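The blanket that ate my summer

I should say straight away that I cannot follow a pattern. I can't follow a recipe either, and my husband took over the flat-pack furniture years ago after an incident with a cot. So when my sister-in-law Rania Najjar rang to say she was expecting, and I heard my own voice announcing "I'll crochet you something!", there was a long pause on the line. She has seen my Christmas stockings.

I had never crocheted in my life. My gran did, constantly, in front of the snooker, and I think I believed it might have come down to me in the blood like her knees did.

It hadn't. My first attempt was a practice square, which the beginners' booklet said would take an evening. It took me four, and it wasn't a square. It started out wide enough and then got steadily narrower, because I kept losing the last stitch of every row (apparently everybody does this, so I'm told by people who plainly don't). My son put it on the hamster's cage as a flag. My daughter asked if it was a slice of pizza. 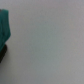
Then there was the matter of wool, and I could write a whole other article about the matter of wool. Rania's one request was "no pastels, please, I'm begging you", so I went off to Grorka, the little yarn shop behind the bus station, and stood in front of the shelves for most of my lunch hour. I came away wanting a deep, jade sort of teal, the blue-green you see in the photo, with the same pale grey behind it. Strong colour, quiet background, job done. Carla Boutros, who owns the shop, asked how many balls I needed and I said two. She looked at me very kindly. The balls were 100 grams each, and she told me I'd be back, and I was back so often that by August she'd started putting the kettle on when she saw me crossing the road.

The other thing I learned at Grorka is that you have to check the dye lot. I know that now. There's a stripe about a third of the way up that blanket which is ever so slightly greener than its neighbours, and I've decided it looks like the sea.

Carla also talked me into the Thursday-feeling-at-any-time-of-the-week thing she calls Luto, which is just a handful of people round the back table with their projects and a tin of shortbread. I was terrified. Tala Shboul was making socks without looking at them. Munther Bataineh was on his third cardigan for the same grandchild, who would not stop growing, and he was quite cross about it. I got out my wobbly strip of grey and everyone went very quiet and then very encouraging, the way you do when a toddler hands you a drawing.

But I'd never have finished without them! Munther showed me how to pop a marker in the last stitch of each row so I couldn't lose it, and my edges went straight practically overnight. Tala took one look at my tension and told me to drop my shoulders, and to breathe, and possibly to have a biscuit.
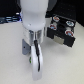 My real trouble was my hands. I'd bought a skinny metal hook, 4 mm, and I was gripping it so hard that I'd wake up with my fingers still clenched. Tala's advice was to hold everything in a loose curve and let the yarn travel over it – think of that long, rounded white hook shape with the thin black cable running down its front, and you've got how my first finger is supposed to look with the wool lying along it. Mine looked more like a chicken's foot. I practised in the car outside school pick-up, with no hook at all, just the yarn and my finger, and another mum tapped on the window to ask if I was all right.

Somewhere past the halfway mark it stopped being hard. I don't know when. I was watching something daft on the telly and I looked down and I'd done three rows without swearing. I rang Rania to tell her and she said, "Is it still a rectangle?" and I was able to say that yes, it was.

It still went wrong, mind you. The border was meant to be scallops and came out as a frill, because I'd crammed too many stitches into the corners, and I had to pull the whole lot out at the kitchen table one night while my husband read me the football scores in a soothing voice. The second border was better. The third is the one that's on there.

The baby arrived before the blanket did, by a fortnight. I took it round in a carrier bag with the ends still not woven in on one side, and Rania put it over her knees and stroked the greener stripe and asked if I'd done that on purpose. I said of course.

She's since asked whether I could manage a matching hat. I've been to see Carla, and I bought two balls.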